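Chapter 6
Workcell Rules for Tabletop Manipulation

6.1 Scope of the chapter

Chapter 5 dealt with the risk assessment of a fixed industrial cell, where the fence does most of the work. A tabletop cell has no fence in most labs and small shops. One arm, one table and one operator share a few square meters of floor, and the objects being handled are changed many times a day. The rules in this chapter cover that case: a single arm with a jointed hand, working at low speed on household or light workshop objects, with a person close enough to set out the next object by hand.

The chapter assumes that the reader can already read a payload chart and knows the difference between a protective stop and an emergency stop. Mobile bases and two-arm cells are left to Chapter 7.

6.2 Terms

Reach envelope: every point that any part of the arm, the hand or the held object can occupy. The held object counts. A hand that grips a long brush has a larger envelope than the same hand gripping a cup.

Working zone: the part of the table in which objects may be placed for a task. It is always smaller than the reach envelope.

Clear band: the strip between the working zone and the table edge. In the worked cases of this chapter it is 273 mm on the operator's side.

Service side: the side of the cell where power and data cables run. The operator does not stand there while the arm is enabled.

6.3 The task sheet

Each task has a written sheet, kept at the cell. The sheet names the objects, the start position of each, the grip to be used, the speed limit and the condition that ends the task. A dishwashing sheet, for instance, lists a sponge and a plate, states which of the two is held by the hand, and gives the height at which the held object is carried before contact. Soft objects need one more line. Foam gives way under the fingers, so a closing force chosen for a rigid object of the same size will not produce the same grip, and the sheet must state the force used for the foam.
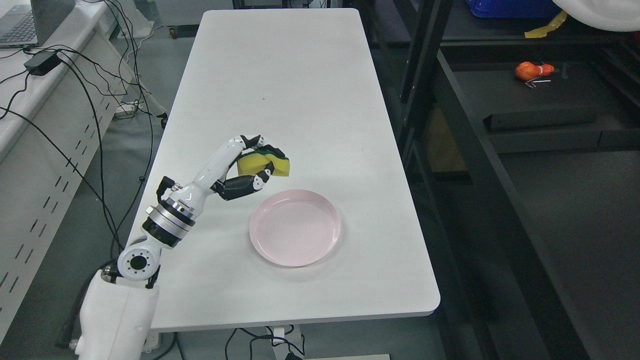

Rosimeire Honorato objects that a sheet for every task is too much paper for a small shop, and that operators stop reading after the third one. She would keep one sheet per grip and let the object list change freely.

The objection has merit where the objects are alike. It fails where two objects share a grip but break in different ways. The Whitelaw procedure, used for the worked cases below, takes a middle course: one sheet per grip, with a short table of allowed objects attached. An object that is missing from the table may not be placed in the working zone.

6.4 Cables and floor

Cables belong to the cell and are inspected with it. Three rules apply.

Cables that cross the floor stay on the service side or under the table.
Power strips are placed where they can be reached without leaning over the arm.
Slack is tied up at the table leg — never at a moving joint — and checked by driving the arm to its farthest pose.

The walkway on the operator's side is kept at 700 mm or wider, measured from the table edge to the nearest shelf or wall.

6.5 Plan of the chapter

Sections 6.6 to 6.9 work through two cells, Pirkico and Penach, from first layout to signed task sheet. Section 6.10 treats changes made after sign-off. The 16 problems at the end use the Penach layout unless stated otherwise.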